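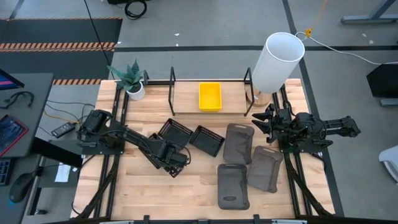
What size of basket works best for the odds and ends that gather on a shared table?

One that is a little smaller than you think you need, and preferably one of several that match. A big basket swallows things and hides them at the bottom, while a few smaller ones can be lifted with one hand, looked into at a glance and stacked out of the way when the table is wanted for something else.

Search our stories Enter a keyword Search

Container lending shelf opens in Gekov

GEKOV. If you have ever bought a set of storage baskets, carried them home, found that they were an inch too wide for the cupboard and then felt too sheepish to take them back (and plenty of us have, this newsroom very much included), there is some cheerful news from the old Deligiannis building on the south side of town. The Prastura home workshop has opened a lending shelf for baskets, bins and pouches, and anybody with a Gekov address can now borrow a few, try them out at home for a month and bring them back if they don't suit.

The shelf opened in January with 200 containers to its name, most of them passed along by households that no longer had a use for them and the rest bought with a small grant from the town's reuse fund. It works much the way a library does. You pick what you want, write it down in the book by the door, and take it home in whatever bag you came with. Nothing is charged unless a container goes missing, and even then the workshop would sooner have a swap than the money, so a spare basket from your own closet will settle the matter nicely.

There are all sorts to choose from. Black baskets are the ones that go out fastest, perhaps because they look at home almost anywhere, and they are usually taken in twos and threes for bathroom shelves, craft supplies and that awkward strip of counter beside the refrigerator where the mail piles up. The soft gray-brown pouches with a little tab at the top have been a quieter success. People who came in for a bin have been leaving with a pouch as well, for charging cords or playing cards or all the small things that slide around in the bottom of a drawer, and more than one borrower has asked where to buy their own.

Then there are the yellow ones! The workshop likes to keep a bright container within easy reach as the "going elsewhere" bin, and it is probably the most useful notion we came away with. Anything that turns up on the table but belongs in another room goes into the yellow bin, and it stays there until the table is finished, so that you aren't wandering off upstairs with a single sock and forgetting to come back. When the table is done, you carry the bin through the house once and empty it as you go. It sounds almost too simple to put in a newspaper, but we tried it on a kitchen table at home and were through in less time than it takes to bake a tray of rolls.

The other idea the workshop is fond of is a raised board along the back of the table. A plain length of wood on a pair of brackets will do it, and it gives you a second level for the container you reach for most without using up the part of the table where you want to work. Shallow things can slide underneath. Borrowers are warned to measure first, of course, and to check that the board sits firmly before putting anything heavy on it.

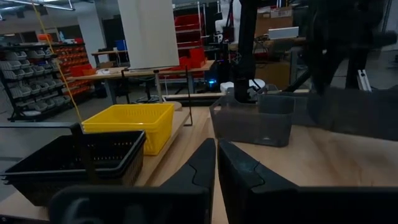
A yellow basket on the raised board at Prastura, with black baskets stacked alongside.

Alongside the lending shelf, the workshop is holding a run of evening sessions called Clear the Table, which begin at 7 and last 90 minutes. You are asked to bring one box of muddle from home, and it really can be any muddle you please: a junk drawer tipped out whole, the contents of a glove compartment, a shoebox of seed packets and string. Everyone sorts their own box at the big tables, helps themselves to containers as they find they need them, and goes home with the whole lot arranged and the containers signed out. Two sessions have been held so far and both were full, with a good deal of laughing over what came out of the drawers, including a set of keys to a car that was sold long ago and a birthday card that had been bought, signed and never mailed.

The method taught at the sessions is a gentle one. You start by putting like with like in loose heaps, and you don't touch a container until the heaps are made. Then you choose a basket for each heap by holding it up beside the heap, leaving a bit of room for things to be added later on. Mesh or slotted sides are suggested for whatever you tend to forget you own, and the pouches for whatever would slip through the gaps. Labels come last and are optional, though families with children do seem to find them worth the trouble. A basket that holds only one sort of thing hardly needs one.

We asked what people most often get wrong, and the reply was that they pick too many different kinds. A shelf with five styles of box on it will look busy even when every box is perfectly tidy inside, and the odd shapes won't stack with one another. Borrowing gives you the chance to find this out before spending anything. It is quite usual, we're told, for someone to take home a mixed armful on a first visit and come back a couple of weeks later to trade the lot for a matching set.

Rinsing out your containers before you return them is appreciated, and so is letting them dry all the way through, as the baskets go straight back into stacks. Pouches may be wiped with a damp cloth. If a handle has worked itself loose or a rim has cracked, please say so at the door and don't be shy about it, for there is a repair corner that is glad of the practice.

Donations are welcome too, within reason. The workshop can use baskets, open bins, trays and soft pouches in decent shape, with or without lids, and it is especially short of shallow trays that will fit a kitchen drawer. It can't take cardboard boxes, glass jars or anything that has held paint or garden chemicals. Larger gifts, such as the contents of a whole pantry or sewing room, should be arranged beforehand so that there is space to set them down.

The Deligiannis building can be entered from the courtyard side, where there is a ramp and a bell that wants a firm push. Drivers will find it easiest to park behind the Tradov bakery and walk through the passage, and if you happen to come out of the bakery with something in a paper bag, you'll be in good company at the evening sessions, where the tea is free and the cake tends to be whatever people have brought along.

Places for the next Clear the Table evening can be reserved at the door or by leaving a message with the workshop. The lending shelf needs no reservation, and new borrowers should bring something with their address on it the first time they visit.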